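Miltorholm Shelf Labels

Plain-text transcriptions of the shelf labels and drawer cards from the Miltorholm seed library, with a small lookup table for the old variety names.

Contents

labels.csv - 3,760 rows, one per label
cards.csv - 1,359 rows, one per drawer card
names.csv - old variety names matched to current ones
notes.txt - spelling decisions and open questions

All files are UTF-8, comma separated, with a header row. Empty fields are left empty and are never filled with "n/a" or a dash.

Where the text comes from

The labels were typed or handwritten over many years, and the style changes from drawer to drawer. Each one was keyed twice by different people. Where the two versions disagreed, the label was checked again and the final reading went into the text column. Readings that are still in doubt have a 1 in the unsure column.

Abbreviations are kept as written. "Dw." is usually dwarf, but in the bean drawers it can also mean a grower's initials, so please don't expand it with a blanket search and replace.

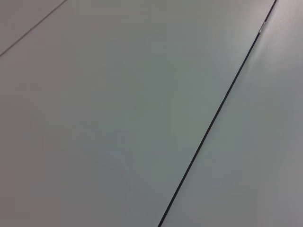 Drawer numbers follow the second numbering, the one used after the move from the Raju building. Labels that carry only a first-series number have it in old_drawer, and drawer is blank. There are 16 drawers with no surviving card at all. Their labels are in labels.csv, but a join on drawer will drop them unless you use a left join.

Columns in labels.csv

id - stable, does not change between versions
drawer - second-series number
old_drawer - first-series number, if present
text - the label as written
crop - bean, pea, squash, grain, other
year - four digits, blank if missing
unsure - 0 or 1

Known problems

Years before the move are sometimes the year of harvest and sometimes the year of packing. The labels don't say which.

Supplier names are not standardized. Erkomska appears in several spellings, and Pornivix is often shortened to "Porn'x" or just "P."

Version 2 fixed the line breaks inside quoted fields. If your import stops partway through the squash drawers, you have the older file.

Corrections

Open an issue with the id and the reading you suggest. Fixes are merged each December.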